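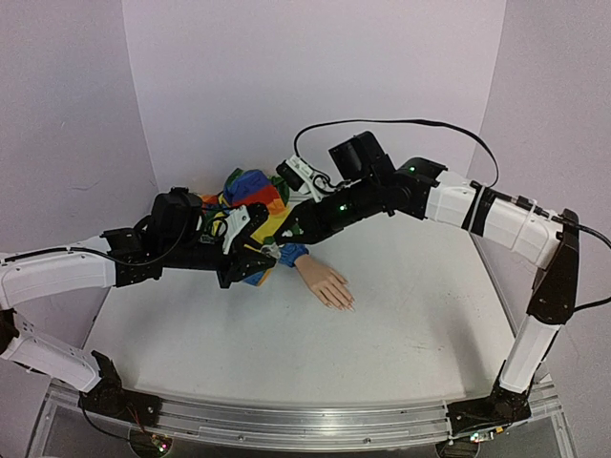
Search the newsletter
Search
Oct 21, 2022
By Azadeh Kazemi

The fabric drawer, continued

Readers of the last issue will remember that I had promised to sort out my fabric by the end of the month. I have now touched all of it, which I am choosing to call progress.

The trouble starts with the colorful pieces. Plain cotton goes in a pile and stays there like a good citizen. Anything bright gets picked up, spread flat on the table, admired, and assigned to a cushion I will never make. I lost an entire evening this way and came out with 15 future cushions – and one couch.

Banafsheh Rostami wrote from Stisstead to recommend folding everything to the width of a ruler and standing it on end. She has done some 300 pieces like this since February and can find any of them. I tried it. Mine leaned for a while, then lay down.

The Cotstead swap table is taking clean cloth of any size, scraps included. Bring a bag and try to leave with a smaller one.

Contact the newsletter | © 2022 Cotstead | Back to top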